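Inspection date: March 10, 2025
Site: Hovland, main store and returns bay
Inspected by: Iwona Głowacki
Accompanied by: Damian Jakubowski (shift lead)
Copy to: Elin Eynon

Result codes: OK, MON (monitor, recheck at next walk-through), REP (repair, bay stays in use at reduced load), OUT (unload and tag, no use until signed off). Bays are numbered from the dock door. Frames are lettered from the same end.

## 1. Floor and base plates

- [x] Base plates sit flat on slab – OK
- [x] Anchors present at every plate – REP, row B
- [x] Anchor nuts tight – MON, row A
- [x] Shims fixed and not walking out – OK
- [x] Slab free of cracks at anchor points – MON

**Comment:** Row B, bay 6, aisle side. One anchor has sheared below the nut and the stud turns by hand. The plate has not shifted. Drill a new hole in the spare position on the plate. Do not reuse the old hole. The hairline crack beside frame A4 was marked with pencil in December and has not passed the mark.

## 2. Uprights

- [x] Straight edge applied to front face, lower section – see comment
- [x] Straight edge applied to side face – OK
- [x] No tears, creases or splits at slots – OK
- [x] Guards in place at aisle ends – REP

**Comment:** Frame A4 has a shallow dent on the aisle face, 200 mm above the plate. Within the supplier's limit for that face. MON. The paint inside the dent is rusted, so it is old damage, but it was not on the last sheet. Jakubowski thinks it dates from the Indaden delivery. No damage report was filed for that day.

The end guard on row C is bent back until it touches the upright. A guard in contact passes the next hit straight to the frame. Replace it. Straightening is not accepted.

## 3. Beams and connectors

- [x] Connectors fully seated, all hooks engaged – OK
- [x] Safety clips fitted both ends – REP
- [x] No visible sag when unloaded – OK
- [x] Sag under load within limit – OK
- [ ] Welds at connectors – not completed, row C

**Comment:** Three safety clips missing, all on row B, second level. Clips are in the Clorkum spares bin under the bench. Bolts, wire and screwdriver bits are not substitutes. One cut nail was removed today. Row C welds could not be reached with the returns cages parked in front. Cages to be moved and the item closed by the end of the month.

## 4. Load signs

- [x] Sign at each row end – OK
- [x] Sign matches beam levels as built – OUT, row D
- [x] Legible from aisle – OK

**Comment:** Row D was rebuilt with the first beam raised for the tall Zilteck crates. The sign still gives the old spacing. A higher first beam lowers the frame capacity, so the posted figure cannot be relied on. Row D is unloaded and tagged. Eugeniusz Ziółkowski has asked the supplier for a new sign and a calculation sheet.

## 5. Pallets and stored goods

- [x] Pallets sound, no broken bottom boards – MON
- [x] Overhang even, front and back – OK
- [x] Heavy goods low – OK
- [x] Cartons not stacked above the wrap line – REP

**Comment:** Broken boards on pallets in the returns bay only. Pull and scrap. Cartons on top of wrapped pallets, row A, third bay. Taken down during the inspection.

## 6. Bracing and colour reference
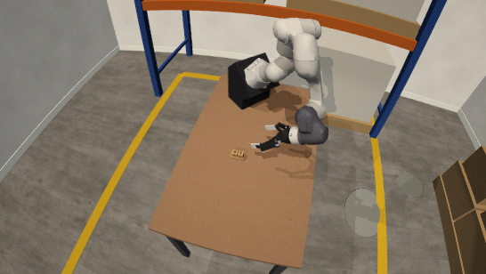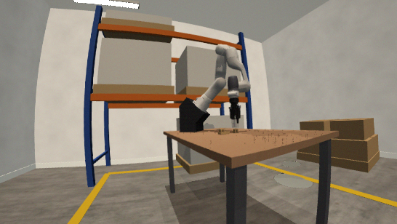
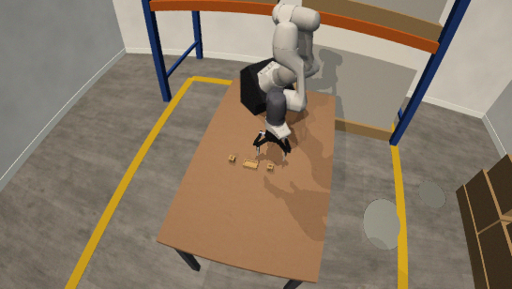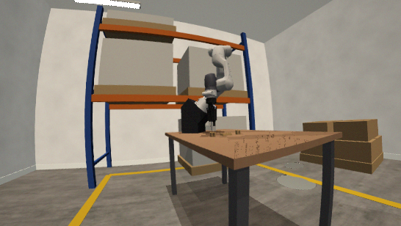
Bracing is the item most often skipped on the weekly walk, and it needs to be looked at from the end of the row as well as from the aisle. Check each horizontal and diagonal for bends, loose bolts and missing sections. Start at the bottom – in the last picture the short blue diagonal joining the two left uprights near the floor is the kind of member meant, and it sits where fork tips and pallet corners reach it. Write up damage by part: "upright", "brace" or "beam". The same picture shows blue for uprights and brace and orange for beams, and sheets that say only "blue part bent" have been sent back.

- [x] Diagonals straight – OK
- [x] Bolts present both ends – REP, frame B2
- [x] Row spacers fitted between back-to-back frames – OK

**Comment:** Frame B2, lowest brace, bolt finger tight. Tightened on the spot, recheck in about nine days.

## Open actions

| Item | Owner | Code |
|---|---|---|
| B6 anchor | Jakubowski | REP |
| Row C guard | Eynon | REP |
| Row B clips | Jakubowski | REP |
| Row C welds | Głowacki | open |
| Row D sign | E. Ziółkowski | OUT |
| B2 brace bolt | Głowacki | REP |

Tags may be removed by Głowacki or Jarosław Ziółkowski only.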